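Service accounts keep old group rights after role change

Saranya Palaniappan
We sync 256 service accounts from Fornar to the Tamotel directory. After a role change the new group is added but the old one stays. Full sync does not clear it. Where is removal configured?

Rónán Mac Giolla
Set the group mapping to authoritative. The default is additive, so Fornar never sends a delete. Run a preview first; ours listed 87 removals, two of them wrong.

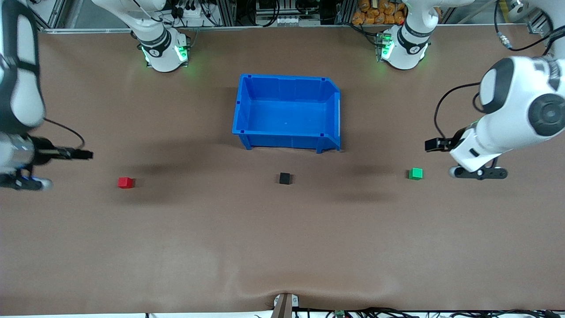
Loan Cao
Same problem here in April. Restarting the connector did nothing. Check nested groups too.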